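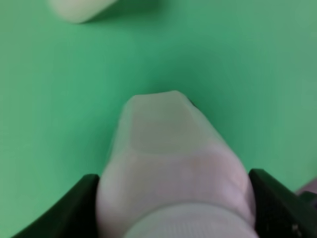
Temia held its open afternoon in November and I went along with Stella Kinyua. We got there at 3 and signed in at the desk. The first room was mostly leaflets, so we moved on to the tables at the back.

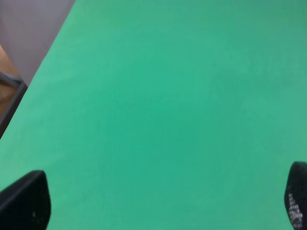
The tables there have a plain green top, easy on the eyes under strip lights. Stella wants the same colour for her packing bench at Florora.

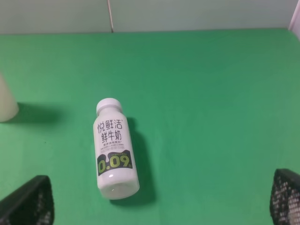

Milk bottles were the part I had come for. The small white one has a screw cap and a black panel with 0.09 in yellow-green. Coffee was downstairs, and we caught the number 41 bus home.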